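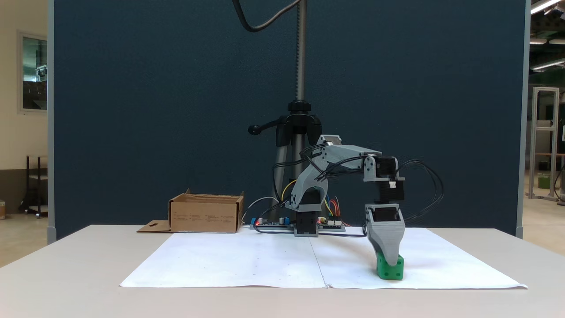 Norbert Vincze wrote in to say he never tapes his table paper down, he just cuts it big and lets the weight of whatever is on top do the work. And you know, for a quick afternoon that's perfectly fine!

## Covering a worktable with white paper

If you'd like yours to stay put a bit longer, start by wiping the table and letting it dry. Unroll the paper, then roll it back the other way for 20 minutes, which takes out most of the curl.

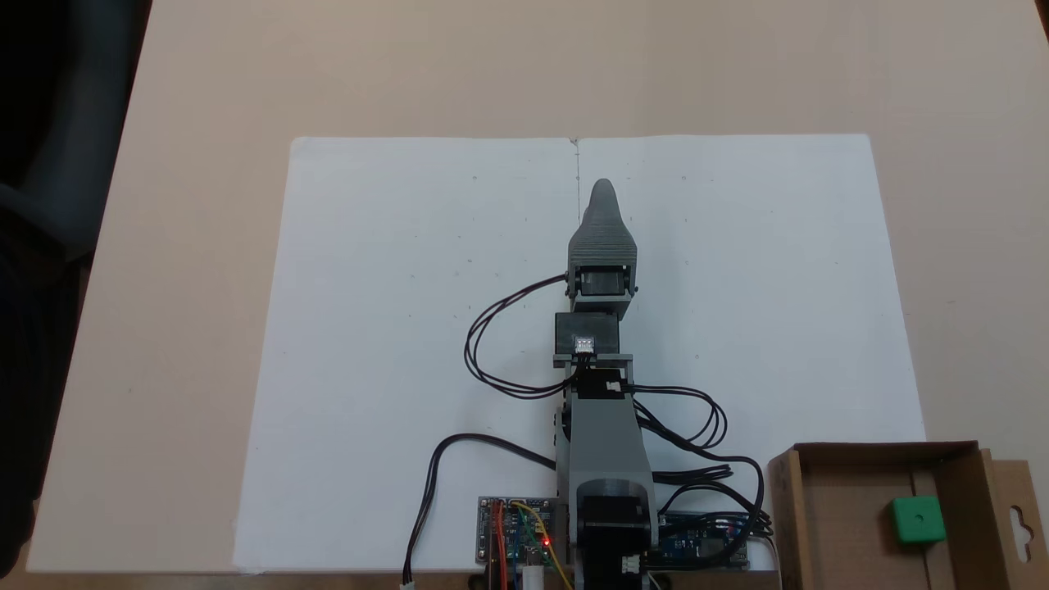 **Edit Kovács**, workshop editor, Kerslake

Lay it down from the back edge and smooth toward yourself with your forearm (slowly, it's rather a nice job). Small pieces of masking tape at the corners will do. A crease down the middle won't hurt anything, though you can press it from behind with a barely warm iron before you tape.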